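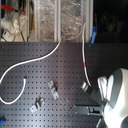 Slide 4 — Cable test, two grippers

Start with the task. The arm takes a thin cable by its metal connector, lifts it over the breadboard and holds it still. On this slide the silver connector is at the tip of the black gripper. Point to the short red marking on the cable, we use it as a reference for twist.

Say which grippers: Numgate first, then Warnine. Same arm, same controller, same cable. Each one made 405 attempts. Tadeusz Wróbel wrote the counting script, please thank him here.

Numbers, slowly:
Numgate dropped or missed the connector 40 times.
Warnine, 122 times.

Explain that most of the Warnine misses came after the connector was already held. The cable pulls from the side and the connector turns between the fingers. More closing force helped a little — but then the fingers bent.

Do not say that Warnine is a bad gripper. With the square blocks in July it was the faster one.

Slide 5 — What we change

Softer pads, from Walczak. Shorter fingers. The clamps stay on the plate, we want the arm to work near them.

If somebody asks about wear: we have no answer before 3000 cycles. The long run will be in Prarkthorpe.

Drink water. Next is the video.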